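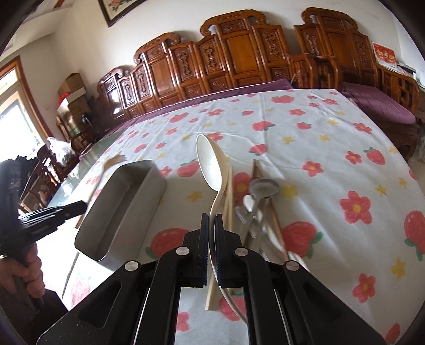
Cream-white spoon and the grey metal container, on the strawberry cloth.

Bench notes, April, mid-afternoon

Set up the big table for the utensil sorting today and finally used the strawberry cloth, which I have been wanting to do for ages (it came in the box from Cuvitz with the napkins, and it's far too cheerful to leave in a drawer). The fold creases are still in it. I meant to iron them out and then put the kettle on instead, so there they are. I do love the little yellow stars in between the flowers, though!

On to the spoons. The cream-white one has a good deep oval bowl and a thin curved handle, and I keep coming back to that curve because it decides how the spoon will sit in a container with everything else. Straight handles line up nicely and a bent one pushes its neighbours over. My feeling is that the curved ones should go in last, bowl up, along the side.

The grey metal container is deep enough for the job and I like the rounded corners, which are so much kinder to wipe out than the square ones we had from Damik. I've left it lying on the diagonal for now. The light wooden fork stays on its far side until I've decided whether wood and metal should share, and I'm leaning towards no.

Still to do: label for the container, 6 more napkins to fold, and write to El Ouafi about the colour of the second cloth. Green would be lovely.

Filed under: Kitchen & Table, Workshop Notes
2 comments | 6 shares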